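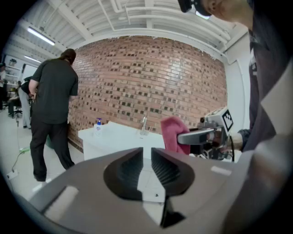

2 min read

Notebook, February: pelvic floor exercise after childbirth, home program

Entry opened at 11:20 a.m., following the review of the Soltumberg diaries. The clinic has now returned 98 diaries from women who began the home program after their postnatal visit. Each participant was asked to record the exercise sets completed, any leakage, and any pain in the pelvis or lower back.

The main finding so far concerns the evening set. Morning sets were recorded on most days in nearly all diaries. Evening sets fell away after week 2, and 11 women stopped them completely. Several wrote that the evening feed and the evening set came at the same hour. The printed Menora leaflet gives fixed times, and we should consider removing them.

Hold time also needs attention. The leaflet asks for a hold of 20 seconds at the final stage. The physical therapy group at Kettunen regards this as too long for women who had a tear repaired, and would prefer shorter holds with a full rest between them.
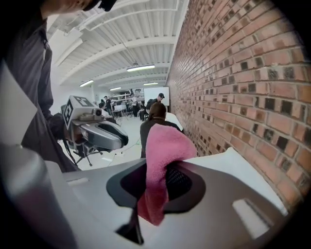
The wording on breathing is to be revised at the same time. At present it reads "do not hold the breath," and a number of participants understood this to mean breathing fast. The replacement text will ask for slow, normal breathing throughout the set. The Wimska translation must be corrected to match before any further copies are printed.

Open items: check whether cesarean births were marked on the diary covers; ask the clinic for its return dates; leave the pain scale as it stands until the second batch is in.

Comments

Cesarean births are marked on the inside page, not the cover. Please look there first.

Agree on removing the fixed times. Our group saw the same drop in evening sets.

Will the old leaflets be withdrawn or used up?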